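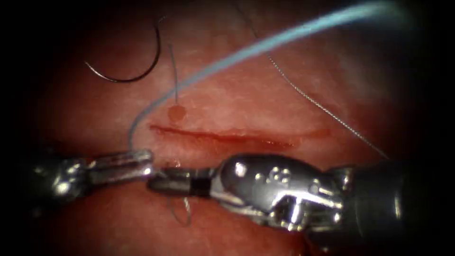
I'm Philomena Appiah and I run the Clirkgate Suturing School, which is a grand name for two rooms up a flight of stairs with very good lighting and a kettle that takes forever. We teach people to stitch. Straight cuts first, then awkward ones, then the sort you wouldn't wish on anybody. If you come to us as a complete beginner, your first hour is mostly about thread, and about where to put the bit you aren't using. A light blue one like this shows up beautifully against all that pink and red, so you can follow it the whole way round in its big lazy loop over the top of the cut and down to the jaws. People always want to rush to the needle. I make them look at the thread first!

How we started

I spent a long time working in theatres and teaching on the side, usually in whatever corner I could find, and I got fed up with carrying practice kit about in a suitcase. So I rented the first room on Clirkgate one August, bought a second-hand cupboard and put a card up in the hospital canteen. My first class was three people and one of them had come on the wrong day. We got the second room a couple of years later when the tailor next door moved out (he left us a wonderful long mirror, which is still there and still no use to us whatsoever).

We now have space for 20 learners at a time and I don't plan to go any bigger. Past that I can't get round to everyone's knots, and looking at everyone's knots is the bit I'm fussiest about.

What we teach

Our short course is called Manitz. It covers handling thread, placing a stitch, tying it off and trimming the tails, all on a simple straight cut. You do it again and again until your shoulders come down from round your ears. Most people are happy with their stitches quite quickly and unhappy with their knots for ages, and I was just the same.

The longer course is Marchetti. There we get into closing in layers, working in a narrow space and doing all of it when you can't see as much as you'd like. Light is a big part of this one. A bright glare in one place and deep shadow a little way off can make perfectly good knots hard to judge, so we spend a whole afternoon on it.

Then there are the tails. I have opinions about tails! I like to look down a line of knots and see whether each one sits where it ought to and whether its ends have been cut to a sensible length. Even four in a column, small and dark on red, give us plenty to talk about, and I can happily spend half an hour on the way the ends splay out.

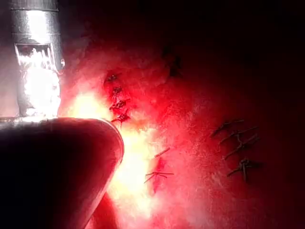
The pads, the thread and the cupboard

We get through a lot of stuff. Last year it was 813 practice pads, and I know that because I do the ordering myself at the kitchen table. We use synthetic ones for the basic work, in reddish pinks with paler patches, and they're kept moist so that they shine a bit and you get used to glare and slipperiness early on. A dry pad is a lovely easy thing to sew and teaches you very little.

Thread lives in the cupboard, sorted by thickness and then by colour. Braided on the left, smooth on the right, and please put it back where you found it. I'm fond of the grey braided sort for teaching because you can see the twist in it when the light catches, though it will cross over itself the moment you stop paying attention. Learning to notice a crossing before you pull on anything is half of the second morning.
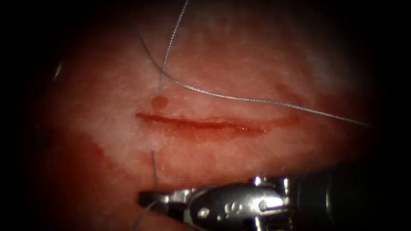

Grey braided thread and a straight cut on one of the synthetic pads.

Coming to see us

You'll find us at 89 Clirkgate, first floor, green door, ring the lower bell as the upper one belongs to the dentist. If you'd like to have a look before you book, come up during our Likau hour – that's our open practice session, five till six in the evening, when past learners drop in to keep their hands going. There's tea, there are spare pads, and you're welcome to sit down and have a go. Tie your hair back and bring your reading glasses if you use them.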